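Table clearing, part two

The white table in the back room had become the place where things go when they have no place. In March I moved the sorting there permanently, on the theory that a flat, light-colored surface makes small objects harder to lose. The theory holds so far.

The method is the one I used for the Trotitz shelves. Everything goes on the table in one layer, nothing stacked. Large items go to one side and stay put. Small items get a destination bin, and the bin gets a number. I am up to bin 36. The inventory file has 497 rows, which includes 70 duplicates I still have to merge.
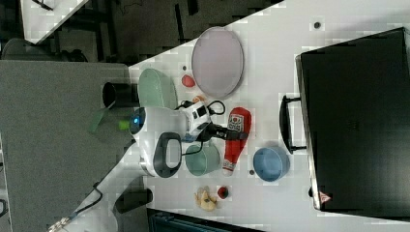

Black hard case on the right, play-kitchen sorting still to do.

The case takes up more surface than anything else and would be better on the floor, but its handle catches on the Vaton shelving whenever I slide it under. For now it stays.

Plates are easy – they go flat in the shallow bin with a cloth between them. Cups are not. They nest only if the taper matches, and mine come from at least two sets. I have stopped trying to nest them and store them rim down.

Bottles go in upright, caps on. The Orellana bins are too low for this by the width of a cap, so I ordered the taller ones.

Next is the drawer with the cables.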